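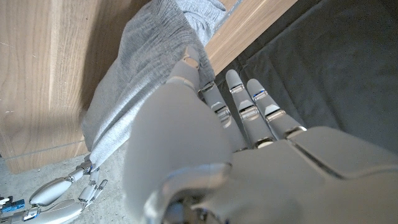

The last train in Esholm leaves at 11:40 p.m., and for most of the show's first season it was the only thing that happened on time. Characters missed meals, birthdays and court dates, but the train pulled out on schedule in every episode, usually in the final minute, sometimes with one of them on it. Fans started setting their clocks to it.

Then came the late-night rerun, and the train was gone.

Viewers who stayed up for episode 5 in December noticed that the closing scene had been replaced by an extended shot of the harbor and a slower version of the ending song. The new cut runs 21 seconds shorter than the original. No notice appeared before the broadcast, and the episode guide still lists the old running time.

Dukico, the studio behind the series, posted a short statement on its site the next morning. It said the rerun had been prepared from a revised master and that the changes were made "for consistency with later episodes." It did not say which later episodes, or what was inconsistent about the train.

Readers who have not finished the season may want to stop here, as the rest of this article discusses the ending.

In the original cut, the conductor looks up as the doors close and the audience sees his face for the first time. It is a brief shot, and plenty of people missed it. The ones who caught it spent the rest of the season arguing over whether he was the same man who turns up in the finale, standing on the pier at Ccori with a suitcase. The finale never settles the matter. With the shot removed, there isn't much left to argue about.

That is the complaint heard most often on the fan boards. A smaller group says the edit is an improvement. They point out that the conductor's coat changes color between the two episodes, and that his ticket punch moves from one hand to the other. Mistakes like these are common in a weekly show made on a tight schedule, and studios fix them all the time for the home release. What is less common is fixing one by taking out the scene.

The home release is where this will matter most. Traltolov, the distributor, has announced a box set limited to 2,284 copies, with a booklet of background paintings and a map of the rail line. The first 700 orders come with a reproduction ticket. The product page describes the set as "complete," a word that has been getting a lot of attention. Asked which version of the episode it contains, the distributor's support desk replied that the contents would be confirmed closer to shipping.

People who recorded the first broadcast have been comparing notes. Most of the season appears unchanged. Two later episodes have cleaner line work in the crowd scenes, and a misspelled street sign in episode 8 has been corrected. The sound mix is a little louder throughout — the rain in particular.

For now, the streaming version still has the train in it. Subscribers can see the conductor look up at the usual point, just before the credits, though the subtitles for his one line have been reworded since summer. He used to say "Mind the step." He now says "Watch your step, please."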